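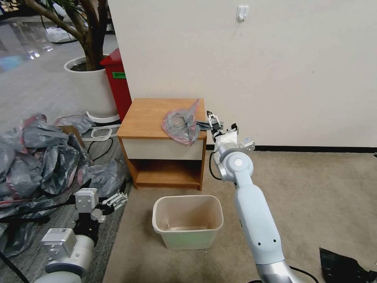 A bedside table with a cream-white drawer, and a plastic bag still on top.

Fri 14 June
By Sølve Wikström

The bedside tables are the next thing in our furniture clean-up at Lonar House. We have 46 rooms, and each one has a small table by the bed with a drawer and an open shelf under it. Over the years they collect many things: receipts, old chargers, and most of all plastic bags.

Before the new guests come in June, please clear the table in your room or in the rooms you look after. Start with the top. Bags which are clean and whole can go in the box beside the laundry, and Éabha Egan will take them to the soft plastics bin on her way home. Torn ones also go there, but please shake out the crumbs first.

Then pull the drawer all the way out and look behind it. Last year I found there 2 library cards and one sock. The shelf below is easy to forget, so wipe it with a damp cloth, and dry it after. Please do not use the strong spray from the kitchen, it takes the colour from the wood.

If a drawer sticks, write the room number on the list at the front desk. Cathal Daly has candle wax for the runners and he will come by on Tuesday.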